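Caps losing their shape in storage: hang, stack or stand?

Forum > Hats and Caps > Care and Storage

visorless_in_herodov wrote:
Good evening to all. I have collected baseball caps for many years and I now own 81 of them. Until last winter they were stacked one inside another on a shelf in the hallway. In March I took the stacks apart and I was quite sad. In the lower caps the front panels have a fold that does not go away, and two of the sweatbands have yellow marks which were not there before, I am sure of this.

My apartment in Herodov is on the ground floor and the humidity is often 69 percent. I have read many opinions, and they do not agree with each other. Some people hang the caps from clips, some people put each cap on a stand, and some people say that a stack is fine if it is short.
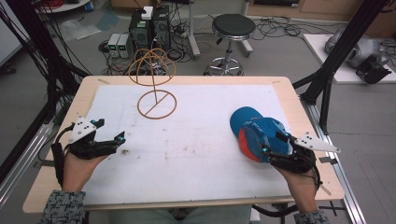

What I would like to know is the following. Does a clip leave a mark on the brim after a year or more? Is a small stand enough to hold the crown, or must there be something inside, for example paper? And how do you deal with dust if the caps are in the open air? I do not have space for glass cabinets.

tallcrown wrote:
Clips do leave a mark. I used metal ones with strong springs and after one summer each cap had two small dents in the brim. On cotton you can steam them out. On wool you mostly cannot. If you want to hang them, use wide plastic clips and clip only the strap at the back.

oldpressbox wrote:
I disagree a little with the post before me. I have hung caps by the brim since I moved to Clarkard and the dents come only when the clip is too strong. Buy the weak ones. A cap weighs almost nothing.

About the stacks, the problem is the height. I never go over 14 in one stack, and I turn the stack over when I do the spring cleaning. No folds until now.

tallcrown wrote:
14 is a lot! The lowest one carries all the others. With soft dad caps maybe it does not matter, but with a stiff front panel I would stop at five or six.

visorless_in_herodov wrote:
Thank you both. Mine are mixed, so probably I need to divide them: soft ones in low stacks, stiff ones in some other way. I did also try a wire stand, the simple type with a ring at the bottom and a smaller ring on the top.

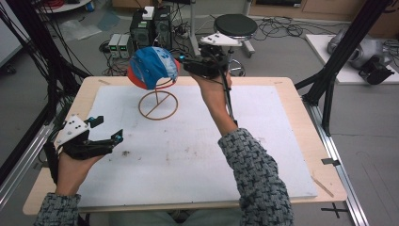 The blue and red cap, with the wire stand below it.

My worry is the small ring. All the weight sits on one place under the button. Is this a real danger or am I too careful?

feltandthread wrote:
You are too careful, but in a friendly way. For showing a cap for some weeks a wire stand is perfectly good. For storing it for years I would put a ball of acid-free tissue in the crown first. Please do not use newspaper, the ink goes to the lining. I learned it on a cream-colored cap that I liked very much.

The yellow marks are a different matter. This is old sweat, and it appears slowly when the air is damp. Before you store anything, wipe the sweatband with lukewarm water and a drop of mild soap, and let it dry for a full day. I use Skindmont wool soap, though any gentle one will do.

oldpressbox wrote:
Or do not wash at all. Water can make the cardboard in older brims go soft, and then you have a much bigger problem than a yellow band. I know collectors who have not washed a cap in their life.

feltandthread wrote:
I wrote wipe, I did not write wash. The brim stays out of it. But yes, for a cardboard brim one must pay attention.

tallcrown wrote:
For the dust: the flat cotton bags from the Říha catalog, item 414. They close with a string and the air can go through. Plastic boxes in such humidity I would not risk, the mold likes them.

visorless_in_herodov wrote:
I have ordered the bags, and also tissue. I will begin with the stiff caps and write again in autumn how they look.

Reader comments

capdrawer: I keep mine in a wide drawer, in one row, each brim resting on the crown behind it. It takes space but there are no folds.

milly_two_hats: Does somebody know if the cotton bags shrink in the wash?

tallcrown: Mine shrank a little the first time. Buy one size bigger.

Related topics
Removing a fold from a stiff front panel with steam
How to know if a brim is cardboard or plastic
Small dehumidifiers for closets, your experiences
Sun fading on navy caps
Wall racks for rented apartments, without drilling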